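Rustarley brings slot-in wall boards to small workshops and studios

Grirkbridge, Jan 15, 2025

Rustarley, the storage fittings maker based in Grirkbridge, has opened orders for its new range of wall boards for workshops, studios and shared workrooms. The boards are flat and grey, and their holders are made from the same material as the board itself, so there are no separate hooks to fall off or go missing.

The range has 18 board layouts. They were tried out over the autumn at Pestuvholm, a shared workspace where 153 members use the same benches and tools. Members there had asked for somewhere to put small hand tools and leads that would otherwise end up on the floor.

"People put things back if the place for them is easy to reach," said Loretta Abernathy, managing director of Rustarley. "We kept the shapes simple -- mostly slots and small blocks -- and left out anything that needed explaining."

Boards can be fixed to a plain wall, a cabinet side or a corrugated panel. Fixings are supplied for all three. Rustarley advises wiping the boards with a damp cloth and keeping them away from heaters.

Priya Kowalczyk, who runs the workrooms at Pestuvholm, said the first boards went up in September. "We moved two of them after a week as they were too high for some members. The floor still collects cable and bits of paper, and we sweep it at the end of the day, but the benches are much clearer."

Almost 709 boards have been set aside for the first deliveries. Schools and community workshops can borrow a sample board for 3 weeks before ordering. Requests should be sent to Dexter Calloway at the Rustarley sales office.

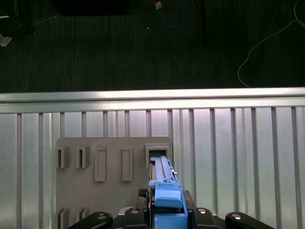 Boards ordered together are packed flat in one carton -- larger orders go out on a pallet. Delivery dates are confirmed by email when the order is placed.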